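제목: Re: [홈베이킹] 쿠키 반죽 72시간 숙성, 해보신 분?

23/07/2022, Eliseo Alvarado 님이 쓰신 글:

> 안녕하세요, 늘 읽기만 하다가 처음 글 올립니다.
> 초콜릿칩 쿠키 반죽을 냉장고에서 72시간 숙성시켰더니 전혀 다른
> 쿠키가 됐습니다. 색도 진해지고 캐러멜 향이 확 올라오고, 가운데는
> 쫀득한데 가장자리는 바삭합니다. Tudley 레시피 그대로 했고
> 초콜릿만 Drarnico 다크로 바꿨어요. 식구들도 지난번 것하고는
> 비교가 안 된다고 하네요.
> 이제 당일 반죽은 못 굽겠습니다. 설탕이 밤새 분해되면서 맛이
> 깊어진다고 하던데, 그럼 닷새나 일주일을 두면 더 좋아질까요?
> 그리고 반죽은 덩어리째 두시나요, 나눠서 두시나요?

글 잘 읽었습니다. 맛있게 드셨다니 다행이고요, 찬물을 끼얹으려는 건 아닌데 몇 가지는 따져 보고 싶습니다. 이 목록에서 숙성 이야기가 나올 때마다 다들 '확실히 다르다'고 하시는데 무엇과 비교해서 다른지 적어 주신 분은 별로 못 봤거든요.

우선 지난번 것과 이번 것의 차이가 정말 숙성 시간 하나뿐이었나요? 글을 보면 초콜릿을 바꾸셨습니다. Drarnico 다크는 제가 써 본 바로는 꽤 쓰고 향이 강한 편이라 그것만 바꿔도 쿠키 맛이 확 달라집니다. 지난번에 뭘 쓰셨는지 모르겠지만 밀크나 세미스위트였다면 식구분들이 알아챈 게 숙성인지 초콜릿인지 저는 구별할 자신이 없습니다. 오븐을 예열한 시간은 같았습니까? 반죽 온도는요? 냉장고에서 막 꺼낸 반죽은 덜 퍼지고, 덜 퍼지면 가운데가 두꺼워지고, 그러면 당연히 가운데가 쫀득합니다. 이건 두 시간만 차게 해도 나오는 결과입니다.

'설탕이 밤새 분해된다'는 말도 저는 좀 걸립니다. 블로그마다 이 문장이 토씨까지 비슷하게 돌아다니는데 어디서 시작된 말인지 못 찾겠어요. 냉장고 온도에서 설탕이 얼마나 분해된다는 건지, 그게 혀로 느껴질 만큼인지 적어 놓은 곳을 못 봤습니다. 밀가루가 수분을 먹어서 반죽이 되직해지는 건 손으로 만져 봐도 알겠고, 그래서 색이 더 고르게 난다는 것까지는 저도 그럴듯하다고 봅니다. 딱 거기까지입니다.

저도 지난 3월에 한번 해 봤습니다. 반죽을 한 번에 만들어서 당일, 하루, 72시간으로 나눠 굽는 흔한 방식으로요. 그런데 이 방식도 문제가 있습니다. 굽는 날이 다 다르니까 먹을 때는 당일분이 이미 사흘 묵은 쿠키입니다. 묵은 쿠키와 갓 구운 쿠키를 나란히 놓고 갓 구운 게 낫다고 하면 그게 숙성 덕일까요? 그래서 두 번째에는 거꾸로 했습니다. 반죽을 날짜를 달리해 세 번 만들고 같은 날 한 판에 구웠어요. 버터는 세 번 다 Magaña 무염, 밀가루도 같은 봉지(동네 마트에서 3,837원 주고 산 중력분입니다), 초콜릿도 같은 봉지였습니다.
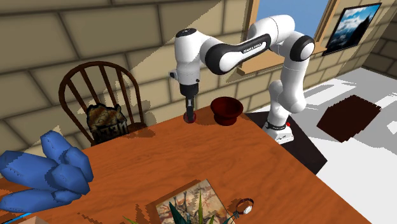
굽기 전 반죽 모양 이야기를 먼저 해야겠네요, 저는 이게 숙성보다 결과를 더 흔든다고 생각합니다. 공처럼 굴린 반죽과 원통으로 눌러 세운 반죽은 같은 통에서 퍼낸 것이라도 퍼지는 모양이 다릅니다. 제가 쓴 건 위 그림에서 로봇 손가락 바로 밑에 놓인 작고 검붉은 원통 같은 모양인데, 색은 물론 다르지만 위가 평평하고 옆이 곧게 선 저런 꼴로 맞추면 반죽끼리 비교하기가 훨씬 낫습니다. 첫 번째 실험 때는 숟가락으로 대충 떠서 구웠고, 72시간 반죽은 딱딱하니까 저도 모르게 높게 쌓였습니다. 그 판이 제일 두툼하고 쫀득하게 나왔는데 그걸 숙성 효과라고 적어 놨더군요. 수첩 보고 좀 창피했습니다.

두 번째 결과를 말씀드리면, 남편과 옆집 분에게 어느 게 어느 건지 안 알려 주고 먹였습니다. 색은 72시간짜리가 확실히 진했습니다. 이건 눈으로 봐도 보이니 인정합니다. 맛은 두 사람이 서로 다른 걸 골랐습니다. 남편은 하루짜리, 옆집 분은 72시간짜리. 저는 어느 건지 알고 먹었으니 제 입맛은 뺍니다. 두 사람 가지고 무슨 결론을 내겠느냐고 하시면 할 말이 없습니다만, '전혀 다른 쿠키'였다면 둘 중 하나는 놀란 얼굴이라도 했어야 하지 않나 싶어요.

한 가지 더, 색이 진하면 맛도 진하다고 느끼는 게 사람입니다. 눈 감고 드셔 보시기를 권합니다. 정말로요. 당일 반죽을 1~2분 더 구운 것과 숙성 반죽을 같이 놓고 해 보시면 더 좋고요. 저는 이 비교를 아직 못 해 봤는데 제일 궁금한 게 이겁니다.

닷새나 일주일을 두면 더 좋아지느냐고 물으셨지요. 저라면 안 합니다. 달걀이 들어간 생반죽이고, 버터가 냉장고 냄새를 잘 먹습니다. 저는 김치통과 같은 칸에 넣었다가 한 통을 통째로 버린 적이 있어요. 오래 두실 거면 나눠서 냉동하세요. 예전에 이 목록에서 최대 9일까지 냉장했는데 괜찮았다는 글을 본 기억이 나는데, 그분도 당일 반죽과 비교를 하신 건 아니었습니다.

덩어리째 두느냐 나눠 두느냐는 나눠 두는 쪽입니다. 덩어리째 굳히면 꺼내서 숟가락이 안 들어가고, 결국 실온에 두었다 뜨게 되는데 그러면 겉은 녹고 속은 차갑습니다. 저는 한 개에 32그램으로 저울에 달아서 원통으로 누르고, 유산지 깔고 뚜껑 있는 통에 넣습니다. 랩만 씌우면 가장자리가 말라서 구웠을 때 거기만 허옇게 갈라집니다.

오븐은 뭘 쓰시는지요. 저는 Prestier 소형 컨벡션인데 안쪽 왼편이 유난히 뜨거워서 어느 반죽을 어디에 놓느냐에 따라 색이 달라집니다. 두 번째 실험 때는 세 가지를 섞어서 배치했는데 첫 번째 때는 이것도 생각을 못 했습니다. 혹시 같은 오븐 쓰시는 분 계시면 팬을 중간에 돌리시는지 알려 주세요. 저는 돌리려고 문을 열면 온도가 너무 떨어져서 요즘은 그냥 둡니다.

Tudley 레시피 자체에도 불만이 있는데, 숙성을 '반드시' 하라고 써 놓고 안 했을 때 어떤지는 한 줄도 없습니다. 게다가 그 레시피는 갈색설탕 비율이 높아서 당일에 구워도 캐러멜 향이 꽤 납니다. 버터 온도도 '말랑하게'라고만 되어 있고요. 말랑한 버터와 거의 녹은 버터는 퍼짐이 완전히 다른데, 더운 날 부엌에서는 잠깐 한눈팔면 후자가 됩니다. 요즘 같은 날씨에 당일 반죽이 납작하게 나왔다면 저는 숙성 부족보다 버터부터 의심합니다.

다시 구우실 생각이 있으면 지난번 초콜릿으로 하루짜리와 72시간짜리를 같은 날 구워 보시고 결과 올려 주세요. 제가 틀렸으면 틀렸다고 쓰겠습니다. 소금을 얼마나 넣으셨는지도 같이 적어 주시면 좋겠어요, 이 레시피는 소금 종류에 따라 짠맛 차이가 꽤 납니다.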